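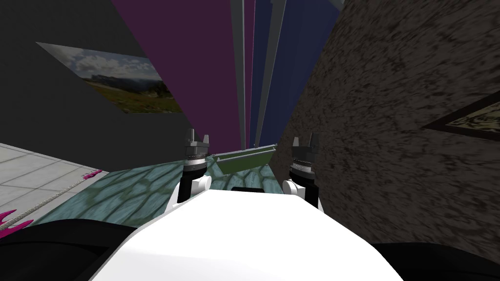
Tufa, head view, both hands open. Olive piece behind the fingertips.

Tufa sim cell, maintenance notes
Mar 24, 2019

Came in to change one number in the camera mount file and have now changed most of the others. Writing it down while I still remember which ones I meant to change.

State on arrival: the cell loads, both arms respond, head view is live, wrist views are live. The log has the same joint limit warning printed 573 times, which is the cell's way of saying it once. It comes from the left wrist roll. The limit in the Trumance file is in degrees and the limit in the Clunddale driver is in radians, and each of them is perfectly happy with itself. I changed the Trumance side. Warning gone.

Head camera
The pitch was left over from the old body model, so the head was looking over its own chest at slightly the wrong place. I set it to 70 and left the yaw alone. The white shell still takes up a lot of the bottom of the picture and the shoulders sit dark in the corners. I can live with that. What I wanted was both hands in view with a gap to look through, and I have it.

Do not "fix" the shell by raising the near clip distance. I did this last May. The shell went away, and so did the hands as soon as they came in close, and I spent an afternoon looking for an arm fault.

Wrist camera
Longer job. The mount had drifted in the file (files do not drift, somebody edited it, and the edit history points at my login). I put the offset back to the printed value and then moved it 4 mm further behind the fingers, so that both of them show to the tip and the top of the housing still fits in. Checked it against the gray upright. The taper comes down between the fingers with plum on one side and green on the other, so there's a hard edge each way to judge by. The inner faces of the fingers catch the light nicely, which helps if you're trying to see whether they are parallel.

One thing this view won't tell you is whether there is contact. The lower end of the upright goes out of sight behind the housing. Read the contact flag from the driver. I have argued with this view before and lost.

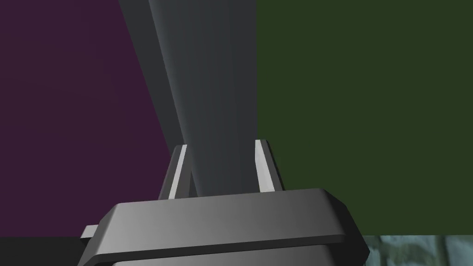 Gripper stops
Open and close limits were swapped on one side, so "open" closed and "close" complained. Swapped back. I ran each hand through 15 cycles with nothing in it and watched the finger positions in the plot window. Both come back to the same value every time. Left the closing speed at the slow setting. The fast setting is for demos and for people who like filing tickets.

Also put a small dead band on the close command. Without it the fingers hunt around the end stop, you get a fine tremble in the log, and somebody at Grurnesura writes to ask if the bearings are worn. They are numbers. They do not have bearings.

Room and props
Didn't touch the wall colors or the floor textures. Every prop is pinned for the calibration run, the magenta bass on the tiles included. The olive piece with the gray uprights is pinned too, and it must be, because it's the reference for the arm reach check. If you unpin it, write the old pose in here first. I looked for the pose from last time and found a page that says "same as before."

Reach check done from the head view with both arms forward. The right hand overlaps the right end of the olive piece as seen from up there, the left one comes in low just above the chest. Collision list came back empty at that pose.

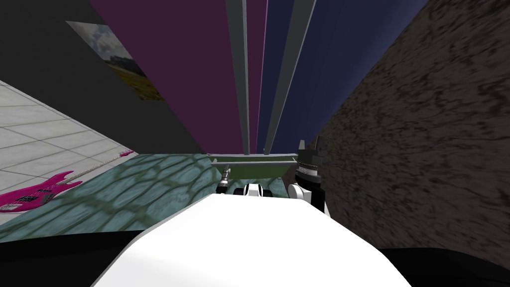 Still to do
Save the config under a new name. The current one is called final_new and I refuse to add to it.
Move the unit check into the loader so that degrees against radians stops the load with an error.
Redo the wrist offset on the other arm. I copied the value across and flipped the sign, and I'd like to see it measured.
The shadow setting makes the shoulders nearly black. Try the softer one, compare, put it back if the frame rate drops.
Print the new mount values and tape them over the old sheet in the cabinet door. Take the old sheet down this time.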